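I've had a soft spot for the Jiltumero movies since I was a kid, so when Quyên Ngô agreed to talk to me about the order they're supposed to go in, I showed up with a notebook and way too many questions. Quyên edits the story guide that the fan site Banley puts out, and she's just finished the new one, which goes all the way from the first Jiltumero to this summer's Grarley.

My first question was the one everybody asks. Where do you start?

"With the one that came out first," she said, before I'd even gotten to the end of it. "People want me to say the prequel, and I get it, it's first on the timeline. But the prequel keeps winking at you about stuff you haven't seen yet."

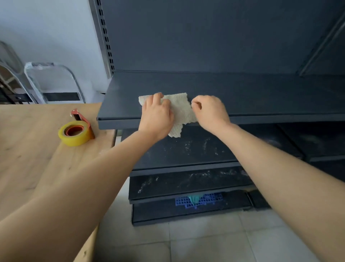 Banley Film Desk — Features & Interviews

The prequel is Cattaneo, for anyone who skipped it (go back, it's better than you remember!). It takes place 60 years before everything else, and it's the only one with no spaceships in it at all. I told Quyên I'd cried at the lighthouse scene. She told me she'd cried at it too, but only the second time, once she knew who the little boy grows up to be.

"That's my whole argument right there," she said. "If you watch Cattaneo cold, he's a kid with a lamp. If you watch it third, you're a wreck."

So third it is. Her order goes Jiltumero, then Jiltumero: The Crossing, then Cattaneo, and after that you just follow the release dates until you hit Grarley, which makes 7 movies in all. I asked if you could skip any of them. She made a face.

"You could skip the fifth one," she said. "I wouldn't tell my friends to, but you could."
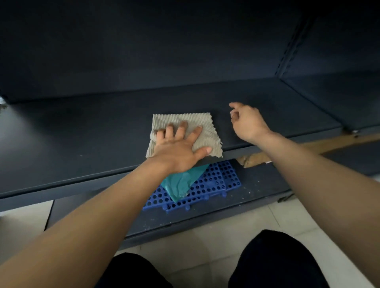 I happen to love the fifth one, and I said so, and we lost a good chunk of the interview to that. Her problem is the ending, where the captain gives away the map for no reason anyone has ever explained. Mine is that I don't need a reason, I just like the music there. We agreed to leave it alone.

What I really wanted to know about was the date thing. Fans have been arguing over it since June, when the Grarley trailer showed a ship's log with 2,979 written across the top. The Crossing says very clearly that the log was started at 3,000 and counts up. So either somebody in the props department goofed, or the log is running backward.

"It's backward," Quyên said. "I'd bet my apartment on it. Go watch the scene in The Crossing where she tears out the pages. She starts from the back of the book."

I went home and watched it, and she does! I'd seen that movie more times than I'd like to admit and never caught it. Whether Grarley does anything with it is another story, and Quyên wouldn't tell me, even though she'd been to an early screening and I bought her a very large iced coffee.

"You'll know in the first ten minutes," was all I could get out of her.

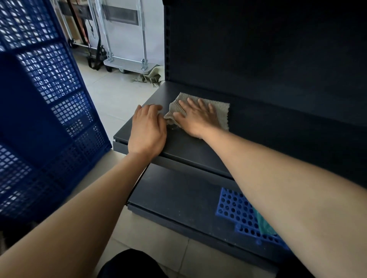 Quyên's watch order, the short version

Jiltumero, The Crossing, Cattaneo, then everything else by release date. Stay through the credits on the fourth one. Grarley goes last, and it opens July 28, 2021.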